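3.2 Leak testing of service valves

Small commercial refrigeration units lose most of their charge through joints and service valves, and only a small part through the tubing itself. The work described in this section measured how valve cap torque and seal material affect the annual loss of refrigerant from units in normal use. The sample consisted of 594 valves taken from display coolers at 16 grocery stores. All of the coolers had been converted from an older refrigerant to a hydrofluorocarbon blend at least one year before the test, and all were still in service when the valves were drawn.

Valves were grouped by seal type. Group A had the original rubber seal, Group B had a replacement seal supplied by Usico, and Group C had a metal cap with no separate seal. Store records were used to assign each valve to a group, and the assignment was checked by hand before testing. Where the record and the part did not agree, the part was taken as correct. Valves with visible damage to the threads were left out of the torque series but kept in the loss series, as described by Malik and Rind in the first report of this project.

Each valve was mounted on a closed test line and charged with the blend to the working pressure of the cooler it came from. The line was held at room temperature for 15 hours before the first reading. Leak rate was then measured with a heated diode detector placed in a sealed cup over the cap. The detector was checked against a reference leak at the start and end of every run. If the two checks differed by more than the limit set by the maker of the reference leak, the run was discarded and repeated with the same valve.

Cap torque was set with a hand wrench in the first series and with a motor-driven wrench in the second. The hand series was carried out by two technicians who had both serviced coolers of this type in the field. Their results were kept apart so that any difference between operators could be seen. The torque steps were the same in both series, and the order of the steps was drawn at random for each valve. Caps were removed and wiped between steps, but seals were not replaced.
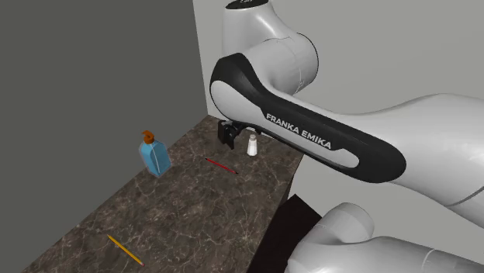

Figure 4. Simulated Franka Emika arm over a dark marbled countertop.

3.3 Data reduction

Readings were converted to grams per year using the density of the blend at the test pressure. No correction was made for changes in air pressure during a run. A separate trial showed that this effect was smaller than the spread between repeat readings on a single valve, and it was therefore left in the error term. Readings below the detection limit were entered as half of that limit. The choice has little effect on the group means, but it does affect the lower end of the distribution, and the medians should be read with this in mind.

The loss from a complete cooler was estimated by adding the rates of its valves and the rate of its brazed joints. Joint rates were taken from the survey by Orakzai and Seixas, which covered the same cooler models. That survey did not include units made by Mengal — these make up a small part of the present sample, and for them the joint rate of the nearest model by charge size was used. Coolers with a charge above 1000 grams were treated as a separate class, as they have a second service port on the liquid side.

Group means were compared with a mixed model in which store was a random effect and seal type and torque step were fixed effects. The store term was needed. Coolers in the same store are usually serviced by the same contractor, and the habits of that contractor are shared by all of its valves. A model without the store term gave narrower intervals for seal type, but the residuals were clearly grouped by store and the model was not used further.

3.4 Limits of the method

The detector responds to any halogenated compound and cannot tell the present blend from traces of the earlier refrigerant held in the compressor oil. Valves from coolers with a poor oil change at conversion may therefore show a slightly high reading on the first run. The first run was kept in the analysis, since dropping it did not change the order of the groups. The test line also does not reproduce vibration from the compressor, which Yousafzai has suggested as a cause of slow cap loosening. Rates given here apply to a cap at a known torque and should not be used alone to predict the loss from a unit over its full service life.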